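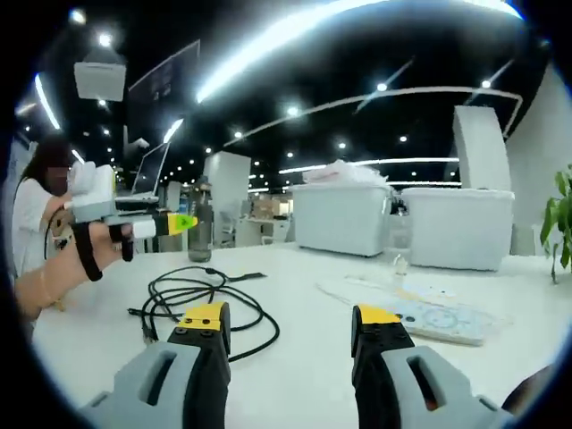

Keeping household paperwork searchable: workshop tips

Scanned bills, warranty cards and appliance manuals are only useful if the right one comes up when it is searched for. The notes below apply to any desktop document manager that reads text from scans and fills in fields such as supplier, date and amount. Menu names are those used in Stallis.

Scan settings

Scan at 300 dpi in greyscale. Colour triples the file size and does not improve text recognition on ordinary print. Till receipts on thermal paper fade, so scan them in the week you get them and raise the contrast one step. Flatten folds under a heavy book overnight. A crease that runs through a line of figures is the most common cause of a wrong amount.

Naming fields

Keep the number of fields small. Supplier, date, amount, item and room will cover most households. Do not create separate fields for "shop" and "supplier", as the software will split the same names between them and neither will sort properly. Use the singular throughout.

Teaching it a supplier name

Small firms are often missed. Zornis, a local boiler engineer, was read as a surname on every invoice until it was added by hand.

1. Open Field Rules and choose Supplier.
2. Type the name exactly as printed on the letterhead, including capitals.
3. Add any short forms on a new line each.
4. Mark it on at least five documents of different layouts.
5. Run Relearn and leave the program open until the bar clears.

With a library of 4000 pages, Relearn takes nearly 37 minutes on an older laptop. Start it in the evening.

Model and part numbers

These need a pattern, not a word list. For a vacuum cleaner bag coded P-304, enter one letter, a hyphen and three digits. If the pattern is too loose it will also pick up postcodes and house numbers. Makis Vasilakis, who looks after the paperwork for the shared workshop in Jurkgate, tests each new pattern on a folder of old electricity bills. Any match there is a false one and the pattern is tightened.

Checking the results

Sort by amount, highest first, and look at the top of the list. A missing decimal point shows up at once: a plumber's bill for £113.00 becomes £11,300. Then sort by date and check anything in the future. Guarantee expiry dates are frequently taken for the invoice date.

Backups

Export the rules as well as the documents. They are stored separately and a normal folder copy leaves them out. The rules file is under Settings, Advanced, Export Rules. Keep one copy on a USB stick and replace it each September.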